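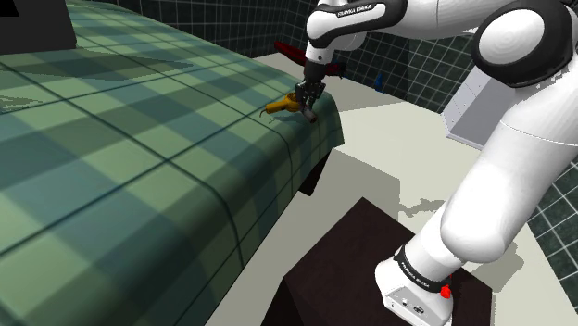

September 4, 2022
Tharun Arumugam

3. Tablecloth use in rented dining rooms

Households in Birnside were asked how they cover the table where they eat, and how often the cover is washed. The survey went to 498 households on the Gindora estate, where most homes are rented with furniture included. Answers were collected in December, when tables are used more often for guests, and this may raise the washing rates given below.

Most tenants kept a cloth on the table all day. The usual reason was to protect a surface they did not own — a scratched top can be charged against the deposit. Tenants who had lived in the same home for more than eight years were less likely to mention the deposit and more likely to say they liked the look of the cloth. 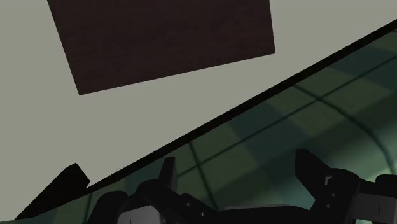
Checked patterns were named more often than plain ones. Several tenants said that small stains are harder to see on a check, and that they wash a checked cloth less often for that reason. Devadiga found the same habit in an earlier study of shared kitchens, although that work covered only two buildings and did not ask about fabric.

We did not record fiber content. Many tenants could not say what their cloth was made of, and labels had often been cut off or had faded. The Flokine scale was used for wear, with each tenant giving a score for the center of the cloth and another for the hem. Hems scored worse in nearly every home, mainly from chairs being pushed in against the hanging part. 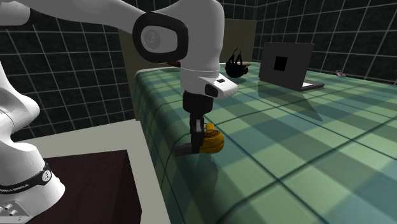

Figure 4. Long table with a green checked tablecloth.

Washing rates by length of tenancy are given in the next section.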